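Putting the Knitwear Away for the Season

Posted in Household Notes
Filed under: bedroom, storage, wool

The annual review of the sweater shelf took place in April, somewhat later than in previous years. Readers who have followed this blog since the move to Corrigan will recall that the upstairs closet is shallow and that heavy knits have never fit well on its single shelf. A new arrangement has therefore been adopted, and it is set out below for reference and for the benefit of anyone with a similar closet.

Preparation

All knitwear was removed from the closet before any decision was made. The shelf was wiped down and left open until the afternoon. The full count came to 26 garments, including cardigans and two vests that had not been worn since the house in Vodden. Seven were set aside for donation. One gray pullover was kept for yard work despite the condition of its elbows.

Folding

The bed remains the most suitable surface for this work. The dining table is the right height, but fuzzy yarn collects crumbs from it no matter how carefully it is cleaned. A smooth quilt gives enough room to spread the sleeves, and daylight in that room is good until about 3 p.m.

Turtlenecks require the most attention. The collar adds bulk at one end, and a long sleeve laid across the body will bunch at the cuff unless it is straightened before the next fold. The ribbed hem should be smoothed flat with the palm and should not be pulled, as ribbing stretches easily. The burgundy turtleneck was folded twice, the first attempt having produced a bundle too wide for the box. 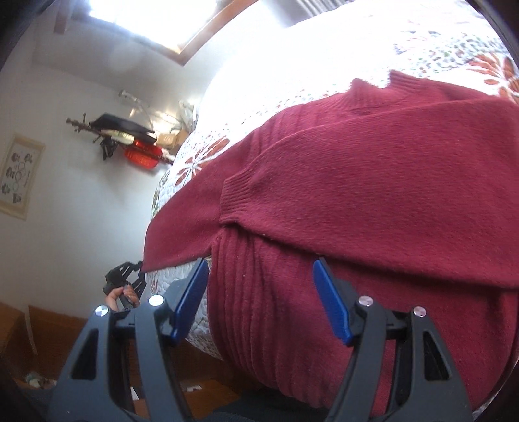 Storage

The folded garments were placed in two Pronix under-bed boxes, with the heaviest pieces at the bottom. Turtlenecks go in with the collar ends alternating, so that the stack stays level. A Zutgate cedar block was added to each box. These blocks were purchased last fall and still carry a noticeable scent, although light sanding will be needed before next year.

Outstanding Items

The lid of the second box does not close fully on the left side. Two cardigans will be moved to the hall chest, subject to space. The donation bag is by the front door and will be taken to the Corrigan drop-off with the winter coats. The boxes will be opened again in October.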